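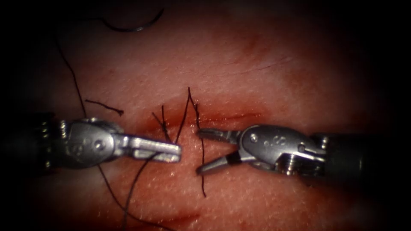 Nafula Massawe has tied more than 700 knots at the console since September, and she says that her hands still learn something new each week. She works at Runell, a small group that records surgeons' movements so that a machine can later repeat them. I spoke with her by phone for a little more than an hour.

"People think I am teaching the robot," she told me. "In the first months it was more the console who was teaching me." When she sews by hand, she feels how tight the thread is. At the console she must judge it by eye, from how the thread lies and how the edges of the cut come together.

I asked what makes a good demonstration. She was silent for a moment. "A boring one," she said. "You go to the thread, you take it, you wrap, you pull. If I stop to think in the middle, the program will learn to stop there also."

Her colleague Sabina Herath, who joined the call later, looks after the recordings. She wants the same knot done many times, but never from exactly the same start. The thread should lie a little differently each time, and old stitches may stay on the pad. "If everything is clean, it learns only clean," she said.

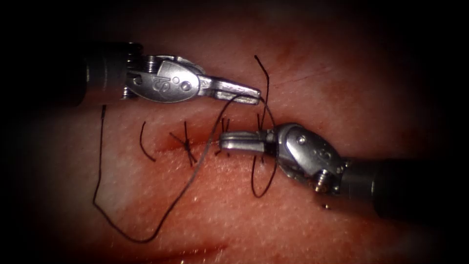

Wrapping the thread around the jaws of the right instrument on a practice pad.

The wrap is the step on which they disagree. Massawe likes a big, slow loop. Herath would prefer a smaller one, as the loose thread is hard for the program to follow. They tried both during 21 sessions and have kept both in the collection — for now, Herath added.

The failed attempts are kept too, with a label. Massawe did not like this in the beginning. "I am a surgeon, I don't want my bad knots to be saved," she said, and laughed. Now she sometimes drops the thread on purpose and picks it up again, so that the recovery is also recorded.

The target is 1000 knots. After that she would like to begin with running stitches, but Herath wants first to repeat the oldest 18 recordings, which were made before they agreed on how to hold the thread. They had not decided when we spoke.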